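Home Topics Ask Tags Unanswered Log in
7 min read

Overhead segmentation scores 97 percent offline, but localization is poor whenever the arm is over the panel

Samina Butt

I am trying to reproduce the localization stage of the Prundley method for a tabletop manipulation setup and I get a result that I cannot reconcile with my offline numbers. I would like to know whether the fault is in my evaluation, in the reference subtraction, or in the training data.

The method has two stages. Stage one takes an overhead view of the work surface and produces a mask with one label per item. Stage two takes the centroid and the major axis of each mask and passes them to the motion planner as a target pose. There is no depth input. The surface is treated as a plane and the camera-to-plane transform is calibrated once.

For stage one I recorded 2000 frames at the bench, labeled them by hand in Durketti, shuffled them, and held back a fifth for validation. The network is the small one from the Prundley release with the last layer resized for my label set. In addition to the color channels it gets a fourth channel, which is the absolute difference between the current view and a reference view of the bare panel. The authors report that the difference channel is what makes translucent items work, and in my ablation I see the same effect. With the channel removed, the frosted items lose their interior and only the rim survives.

On the held-back frames I get 97 percent of items matched at the overlap threshold used in the release. On the bench the planner receives bad targets often enough that I have stopped running it unattended. The bad targets fall into two groups. In the first, one item is reported as two, with two centroids. In the second, a target is reported where there is no item.

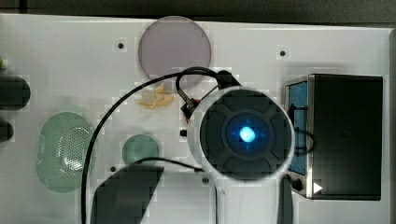
Stage one runs once per planning cycle, and in my version the arm does not retract before the view is captured. The release does retract it, but that costs a full move out and back on every cycle and my work cell is slow already. I assumed the network would learn to ignore the arm, given that the arm was present in the training frames. It mostly does. The white link and the round unit on the end of it are rarely mistaken for anything. The trouble is the cable, which passes over the lower part of the lavender disc and then swings down between the green oval and the small green disc. Where it crosses the lavender disc, the mask divides along the cable and I get the double centroid. The thin wire near the small green disc has a weaker version of the same effect.

The false targets are harder to attribute. Several appear on the dark faceplate next to the blue light, and several appear on bare panel with no obvious cause. I have checked that the reference view is aligned to the current one to within a pixel at the mounting holes.

Things I have already tried:

Raising the confidence threshold. This removes the false targets but also removes the pale yellow item, which has low contrast against the panel in every channel.

Morphological closing on the mask with a larger kernel. This rejoins the divided disc but merges neighboring items when they are placed close together.

Training for longer. No change on the bench, and a slight improvement on validation.

Is there a standard way to handle thin occluders in this method? And is a validation figure this high plausible with bench behavior this poor?

---

Athina Manolakis

I will take your second point first, as it affects how you read everything else.

You shuffled the frames and then split them. If the frames were recorded in runs, with the items left in place while the arm moved, then nearly every validation frame has a close neighbor in the training set with the same layout. The network can score well by remembering where the items were in that layout. The figure you have is a measure of interpolation within a layout. The planner needs performance on layouts the network has never seen, and you have no measurement of that.

Split by layout. Assign every frame a layout identifier, where the identifier changes each time any item is moved by hand or by the arm, and hold out whole layouts. If your recording tool did not write an identifier, you can recover one by clustering the label centroids, since these stay fixed within a layout. Do the split again, retrain from scratch, and compare. I would expect a large drop. When I did this on my own data the drop was large enough that I withdrew a results table.

Also report the two kinds of error separately. Matched-item percentage does not penalize false targets at all if the release script is used with default settings. It iterates over ground-truth items and looks for a match to each, and unmatched predictions are discarded without being counted. There is a flag to include them. A split item also counts as a match if the larger fragment passes the threshold, so both of your failure groups are invisible to your metric. This alone could account for the disagreement you describe, before any question of layout leakage.

On thin occluders: add a separate class for the cable and wires. At present I assume these pixels are labeled as background. That teaches the network that background can run through the middle of an item, and it has no means of telling a gap from something lying over the top. With an explicit occluder class you can do the following after inference.

1. Take the connected fragments of each item class.
2. For each pair of fragments of the same class, test whether the space between them is mostly occluder pixels.
3. If so, merge the pair and fill the space between.
4. Compute the centroid on the merged and filled mask.

Two items that are merely close together have background between them, so they are left alone. This is the part that your closing kernel cannot distinguish. For a round item you can go further and fit an ellipse to the outer boundary, ignoring any boundary pixels that touch the occluder class. The centroid is then insensitive to how much of the interior is hidden.

The relabeling is tedious but you do not need all 2000 frames. Label the cable in a subset that covers the range of arm positions, train, predict on the remainder, and correct by hand.

One caution about the major axis. For a disc it is undefined and whatever number you get is noise. If the planner uses it to set wrist rotation, suppress it whenever the ratio of the axes is close to one. With a partly hidden disc the fragment will look elongated and the planner will take the angle seriously.

---

Wing-yan Tsai

Just retract the arm. The method was published with the retract step and you removed it. Put it back and see if the problem goes away before relabeling anything.

If cycle time matters, you could clip the cable closer to the link. A service loop that large will always hang into view somewhere.

---

Pallavi Agarwal

Athina's points on the split and on the metric are correct and should be dealt with first. I would add the following on the false targets, which have a different cause from the split masks.

The difference channel is computed against the bare panel, so anything that was absent from the reference gives a strong response. This includes the arm, the cable, and any shadow they cast. The network has learned that a strong response usually means an item, and it has to learn the arm as an exception. The exception holds for arm positions that are well covered in training and fails for the rest. A soft shadow on a pale surface also produces a low, smooth difference over an area, and this looks very much like a frosted item. I suspect this is the source of the targets you see on bare panel. To test it, log the arm pose with each false target and look at whether the target moves when the arm moves. An item stays where it is. A shadow does not.

The blue light is a separate matter. It has a halo, and the halo spreads onto the dark segments of the faceplate, which gives you a bounded region with a smooth gradient and a color unlike its surroundings. Exposure changes will alter its size. You do not need the network to solve this. You know the arm pose from the joint encoders, so project the outline of the end unit and the link into the overhead view and mark those pixels invalid at the input and at the output. Set all four channels to zero inside the outline and discard any prediction that falls there. Dilate the outline slightly to cover calibration error. The projection will not cover the cable, whose shape is not determined by the joint angles, so the occluder class is still required.

For the pale yellow item, one global confidence threshold is the wrong tool. Fit a threshold per class on the layout-held-out set. Low-contrast classes produce lower scores even when the mask is correct. Tanoli has a routine for this, but it is a short script if you do not want the dependency.

On retraction, I agree with Wing-yan that it should be run once as a control. Capture the same layouts with the arm retracted and with the arm over the panel, and report both. The difference between the two is the cost of leaving the arm in view, and it is also the upper limit on what any occlusion handling can recover. If the retracted figure is itself poor on unseen layouts, the remaining error belongs to the data and no amount of work on the cable will help. In that case, record more layouts with fewer frames each. Consecutive frames of an unchanged layout add very little.

Check the reference view as well. Alignment at the mounting holes tells you about geometry and says nothing about lighting. If the room brightness changes between the time you capture the reference and the time you run, the whole panel acquires an offset in the difference channel. Subtract the median difference over the panel before passing it to the network, or capture a fresh reference at the start of each session.

Topics Tags Previous Next Back to top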